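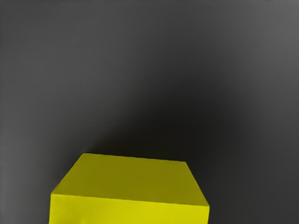
Pimdale Teleoperation: Frequently Asked Questions

Last updated 2020-08-18

What does the cube task consist of?
The operator drives the simulated arm to the yellow cube, closes the fingers on it and lifts it. An episode ends when the cube has been held clear of the surface for 40 consecutive control steps.

Do I need a physical arm to record demonstrations?
No. Niklow runs the task entirely in simulation. Either a Plomau hand controller or a keyboard can be used as input. Keyboard episodes are stored with a separate tag.

What is the difference between hand guiding and remote control?
In hand guiding, the operator moves the real arm by its wrist and the joint encoders log the motion. In remote control, the operator's commands are sent to the arm and both command and response are logged. The simulator supports remote control only.

How many demonstrations are in the current set?
376 episodes were recorded. Of these, 249 passed review and are used for training.

Why was my episode rejected?
The usual causes are a dropped cube, a long pause before the first command, or contact between the wrist and the surface. Rejected episodes stay in the Pascu archive and can be replayed.

Can I change the camera view?
Yes, before recording starts. The view is fixed for the length of an episode. Close views crop the base of the cube, so check the grasp height in the numeric panel.

Can I pause in the middle of an episode?
Pausing stops the physics but not the session timer. Sessions close after 80 minutes. Unsaved episodes are discarded.

Which file should I submit?
Submit the episode log and the settings file saved with it. Video exports are optional.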